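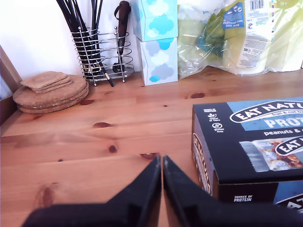
# Kirkaddale Wrist-View Grasp Set

Posted in: Datasets / Manipulation / Grippers

Wrist-camera recordings used to compare two finger sets on the same parallel gripper. Collected at the Kirkaddale lab by Oliwia Witkowska and Apostolos Rallis. Label review by Ánh Bạch.

## Contents

- 1,114 episodes, one grasp attempt each
- 438 with finger set A (Vumgate wedge, pointed tip)
- the remainder with finger set B (Deklow flat pad)
- 162 episodes held out for evaluation, drawn from both sets

Episodes are stored one per folder. Each folder holds the wrist video, a joint log, a gripper log and `meta.json`. The split is listed in `splits/eval.txt`; anything not in that file is training data.

## Setup

The camera is fixed to the gripper body and looks out past the fingers. Camera pose relative to the flange was calibrated once per finger set and is stored in `calib/`. Use the file that matches the `finger_set` field. Mixing them shifts the projected tip position enough to spoil any depth estimate near contact.

Work surface is a knotty pine table. Objects are ordinary household goods, most in their retail packaging: snack boxes, cork coasters, tissue boxes, film-wrapped multipacks. Background items were left in place between attempts unless the gripper moved them.

## Fields in meta.json

- `finger_set`: A or B
- `target`: object name, lower case
- `approach`: top, side or angled
- `width_cmd`: commanded opening, mm
- `width_meas`: opening at end of close, mm
- `outcome`: held, slipped, missed, aborted

`outcome` was entered by the operator at the end of the attempt. "Held" means the object stayed in the fingers for 3 seconds after lift.

## Known problems

- The wrist video lags the gripper log by a small, variable amount. Align on the first visible finger motion, not on timestamps.
- Auto exposure was left on. Crinkled clear film produces highlights that move with the wrist.
- Printed text on packaging is often partial in view. Don't use it as a label source without checking `target`.
- Scuffs on the fingers change over the course of collection. A tip detector trained on early episodes lost accuracy on later ones.
- The Sunday session used an older controller build. These episodes carry `ctrl: "kw-old"` and close more slowly.

## Controller

All other sessions ran the Kwiatkowski controller in position mode with a current limit. Force values in the gripper log are estimated from motor current and were never checked against a load cell.

## Contact

Report bad labels to Ánh Bạch with the folder name and the corrected value. Calibration questions go to Apostolos Rallis.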